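Plallo Home Inventory: Set-up Guide
Section 4. Labelling and logging your things

By now you've got the Plallo app on your phone, the label printer is charged and you've told it which rooms you have. This section is the part where you go round the house sticking labels on stuff, and I'll be straight with you, it's my favourite bit. I did my whole flat in Weltham this way (one rainy February, two rolls of labels) and I still use the same order I'm giving you here.

Last revised 16 May 2021, for app version 3 and later.

4.1 Before you start

1. Open the app and tap Places. Every room should be in the list. If one's missing, go back to Section 3 and add it now, as moving things between rooms later is a faff.

2. Load a roll with the shiny side facing you. Close the lid until it clicks.

3. Print a test label. You want crisp black edges on the square code. If it's grey and fuzzy, turn Darkness up one notch and try again.

Caution: the print head gets hot after a long run. Let it rest for a few minutes before you change the roll. I didn't, once.

4.2 Containers first, contents second

4. Choose one container and put it somewhere you can get at it from all sides. Tap New, then Container, and give it a name you'd say out loud. "Blue box, hall" is fine. "Misc 2" is going to annoy you by Christmas.
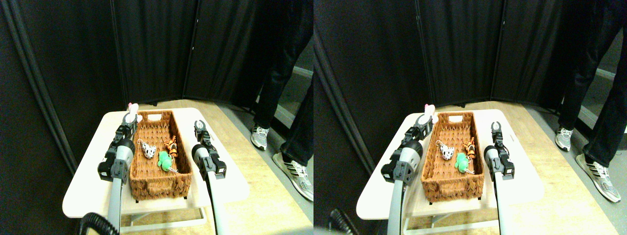 5. Decide how much detail you want before you log a single item. The app has two settings, Each and Bundle, and you can mix them as you like. With Each, every object gets its own entry and its own label. With Bundle, the container gets one label and you type a short list. For a basket of little plush toys like the tiger and its spotty white neighbour, I'd go Bundle every time, with a word or two per toy so that a search for "tiger" still finds the right place. Save Each for things you'd claim for on insurance, or things you lend out and want back!

6. Print the label and stick it on a flat bit. Wicker, rope and anything fluffy won't hold glue for long, so use a tie-on tag for those (they're in the small bag with the spare roller).

7. Scan the label once with your phone. You'll hear a beep and the entry turns green.

Note: the free plan holds 3000 entries. A Bundle counts as one entry however long its list is. My flat came to 466, and that's with far too many cookbooks.

4.3 Putting containers inside containers

8. Open the bigger container's entry, tap Inside, then scan the smaller one. The app draws a little arrow between them.

9. Check the arrow points the right way. If your wardrobe is now inside a shoebox, tap Swap.
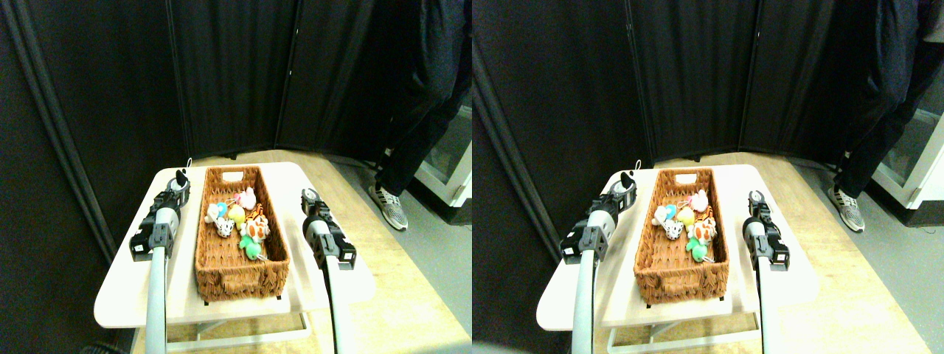
Arroyo wrote in to say that nesting more than three deep made searches painfully slow on an older phone, and asked whether it was worth flattening everything out. It is, I think! Two levels does nearly every home I can imagine. Go to Settings, then Tidy, and the app will offer to lift the deepest ones up a level for you. It asks before each change, so keep a cup of tea handy.

10. When you've finished a room, tap Room Done. This saves a copy to your phone as well as to your account.

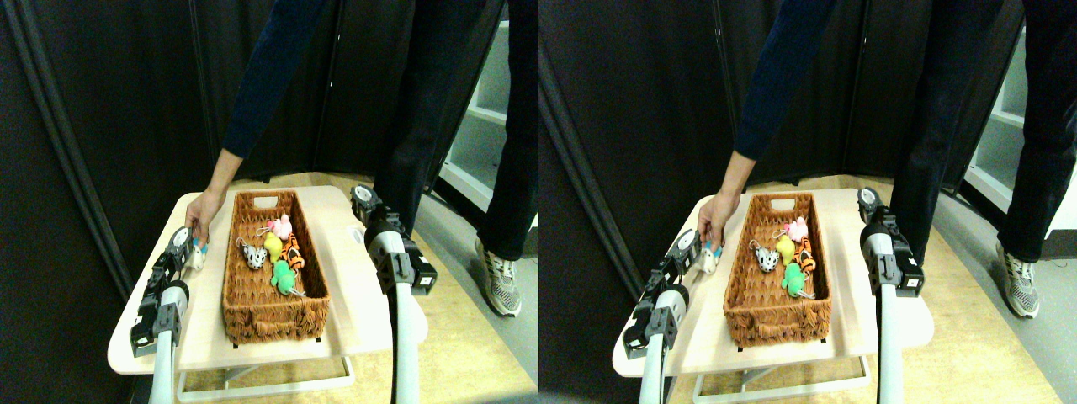 4.4 If a label won't scan

11. Wipe it with a dry cloth and try again in better light.

12. Still nothing? Type the number printed under the code into the search box. If the right entry comes up, tap Reprint and replace the label.

13. If you get error 182, the label belongs to a different account. Sign in with the account that printed it, or tap Release on that account and scan again.

Caution: don't tap Erase to clear error 182. Erase removes the entry and its list for good.

Once everything's green, carry on to Section 5, which covers sharing your list with the rest of the household.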